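*Section 4 of the Tralent under-counter water filter guide. Read Section 3 (Choosing a location) before you begin. Revised Monday, April 20, 2020.*

## 4. Installing the filter under the counter

This section covers the two-stage Tralent unit with the separate drinking faucet. If you bought the single-stage unit, skip 4.4 and follow the card packed with the cartridge instead. The fittings are the same.

You will need:

- An adjustable wrench and a second wrench to hold the valve body
- A power drill with a bit rated for your countertop material (see 4.2)
- A Phillips screwdriver
- A tubing cutter or a sharp utility knife
- A bucket and two old towels
- Safety glasses
- A pencil, masking tape and a tape measure

Do not use plumber's putty or pipe compound on any of the plastic fittings. Some compounds attack the plastic and the damage may not show for months. Thread seal tape is supplied for the one metal joint in step 4.3.

### 4.1 Shut off and drain the cold line

1. Empty the cabinet under the sink. You need the floor of the cabinet clear as well as the back wall.
2. Find the cold water shutoff valve. In most kitchens it is on the right as you face the sink, but follow the supply line up to the faucet to be sure.
3. Turn the valve clockwise until it stops. Do not force it.
4. Open the cold side of the kitchen faucet and let it run until the flow stops.
5. Put the bucket under the valve and loosen the supply line nut. Some water will come out of the line.

**Note:** If the faucet keeps dripping after a few minutes, the shutoff valve is not closing fully. Turn off the water at the main and replace the valve before going further. The filter kit does not include one.

**Caution:** Never connect the unit to the hot water line. Hot water ruins the cartridges and can split the housing.

### 4.2 Prepare the faucet hole

Many sinks already have a spare hole, either covered by a cap or used for a sprayer or soap dispenser. If yours has one, and you are happy to give it up, remove the cap or fitting, clean off the old sealant and go on to step 4.3.

If you need a new hole, decide first whether it goes in the sink deck or in the countertop.

1. Hold the faucet in place and swing the spout through its full range. It must reach over the bowl and clear the main faucet handle.
2. Look underneath at the spot you have chosen. Check for cabinet rails, sink clips and the edge of the bowl. You need enough room to get a hand and a wrench around the mounting nut.
3. Cover the spot with two layers of masking tape and mark the center in pencil.
4. Check the mark again from above and below.
5. Drill using the bit listed for your material.

**Stainless steel.** Use a step bit at low speed with a little cutting oil. Smooth the edge with a file when you finish, and wipe up every metal shaving. Shavings left in the sink will rust and stain it.

**Laminate.** Use a sharp hole saw and drill from the top side. Let the saw do the work near the bottom of the cut so the underside does not tear. Seal the raw edge of the hole with clear silicone before fitting the faucet. Water that gets into the core will make it swell.

**Solid surface.** Use a hole saw made for wood or plastic, at low speed. Lift the saw often to clear the dust.

**Marble, granite and engineered stone.** Use a diamond core bit and keep it wet the whole time. Build a small ring of putty around the mark and fill it with water, or have a helper feed water from a squeeze bottle. Use a cordless drill for this job, never a corded one. Start the bit at a slight angle to cut a notch, then bring it upright slowly. Do not use hammer action. Avoid drilling close to the edge of a cutout or through a visible crack or seam.

**Caution:** Stone dust is harmful to breathe. Wet drilling keeps most of it down, but wear a fitted dust mask as well and wipe up the slurry before it dries.

**Caution:** Do not drill porcelain or enameled cast iron sinks yourself. The coating chips easily and the chips cannot be repaired well. Use the countertop, or ask a plumber to do the work.

If you rent, get written permission before you drill anything. Tralent does not cover the cost of a countertop under any warranty.

### 4.3 Fit the tee and the faucet

1. Wrap the threads of the shutoff valve with the seal tape supplied, four turns, clockwise as you look at the end.
2. Screw the brass tee onto the valve by hand, then tighten it with the wrench. Hold the valve body still with the second wrench while you do this.
3. Connect the old supply line to the top of the tee. The rubber washer in the supply line makes this seal, so no tape is needed.
4. Leave the small side outlet of the tee closed for now. The lever should be crosswise to the outlet.
5. Slide the base plate and black rubber washer onto the faucet stem.
6. Feed the stem through the hole from above.
7. From below, add the large plastic spacer, the lock washer and the mounting nut, in that order.
8. Line up the handle where you want it and tighten the nut until the faucet no longer turns.

**Note:** One person can do steps 6 to 8, but it is easier with a helper holding the faucet straight from above.

On stone, run a thin bead of clear silicone under the base plate first. Use a silicone labeled as safe for natural stone. Other types can leave a dark oily ring that does not come out.

### 4.4 Mount the filter head

The filter head holds both cartridges and hangs from a bracket on the side or back wall of the cabinet. Do not lay the unit on the cabinet floor.

1. Hold the bracket against the wall and check that there will be 2 inches of open space below the bottom of the cartridges. You need that gap to twist them out later.
2. Make sure the bracket is clear of the drain trap, the garbage disposal and the path of the cabinet door.
3. Mark both screw holes and drill pilot holes. Check the thickness of the cabinet side first. The screws supplied are too long for thin panels, and shorter ones can be bought at any hardware store.
4. Drive the screws until the heads stand slightly out from the bracket, then hang the filter head and tighten them.
5. Confirm that the arrow on the head points in the direction of flow, from the tee toward the faucet.

### 4.5 Run the tubing

The kit has a white tube for the inlet and a blue tube for the outlet. They are the same size. The colors only help you keep track.

1. Measure from the tee to the inlet side of the filter head, and add enough for a gentle curve.
2. Cut the white tube square. A slanted cut is the most common cause of leaks at these fittings.
3. Wet the end of the tube and push it into the fitting until it stops. Push again. It should go in a little farther past the first point of resistance.
4. Pull back on the tube. It should not move.
5. Repeat at the tee, then run the blue tube from the outlet side to the faucet stem in the same way.
6. Clip both tubes to the cabinet wall so nothing stored there can snag them.

To release a tube, press the collar evenly toward the fitting and pull the tube straight out. Cut off the scratched end before using it again.

### 4.6 Turn on and flush

1. Remove the plastic wrap and end caps from both cartridges.
2. Push the sediment cartridge (gray label) into the inlet side and turn it to the right until the marks line up. Do the same with the carbon cartridge (green label) on the outlet side.
3. Open the drinking faucet.
4. Open the shutoff valve halfway, then turn the lever on the tee in line with its outlet.
5. Let the water run for 20 minutes. It will sputter at first and may look gray. This is fine carbon dust and is harmless, but do not drink it.
6. Close the faucet and open the shutoff valve fully.
7. Dry every joint with a towel, then lay a dry sheet of paper towel under the unit.
8. Look at the paper again after an hour, and once more the next morning.

**Note:** Cloudy water that clears from the bottom of the glass upward is only trapped air. It can last for several days after a new cartridge is fitted.

If a push fitting drips, close the tee, open the drinking faucet to let off the pressure, and recut the tube. If the drip is at the brass tee, take the joint apart and tape it again. Tightening it harder may crack the valve.

### 4.7 Pressure and temperature

The unit is built for cold water between 40 and 100 degrees Fahrenheit. If the cabinet is on an outside wall and the house will be left unheated, close the tee, remove both cartridges and drain the tubes before you leave. In cold areas, plan to do this in November. A cartridge that has frozen must be thrown away even if it looks sound.

If your house pressure is high enough that pipes bang when a tap is closed, fit a pressure reducing valve on the main line before using the filter.

### 4.8 Record the installation

Write the date on the sticker supplied and put it on the filter head where you can read it without moving anything. Copy the serial number from the bracket onto the warranty card. You will be asked for both if you call for parts. Cartridge replacement is covered in Section 5. 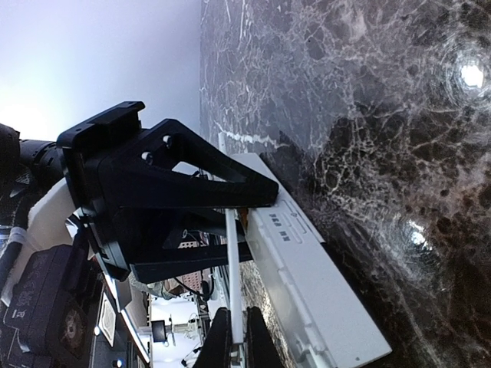 Keep the release tool and the spare collar clips in the small bag they came in, and hang the bag from the bracket screw. The same tool fits the older Tralent heads, so there is no need to keep more than one.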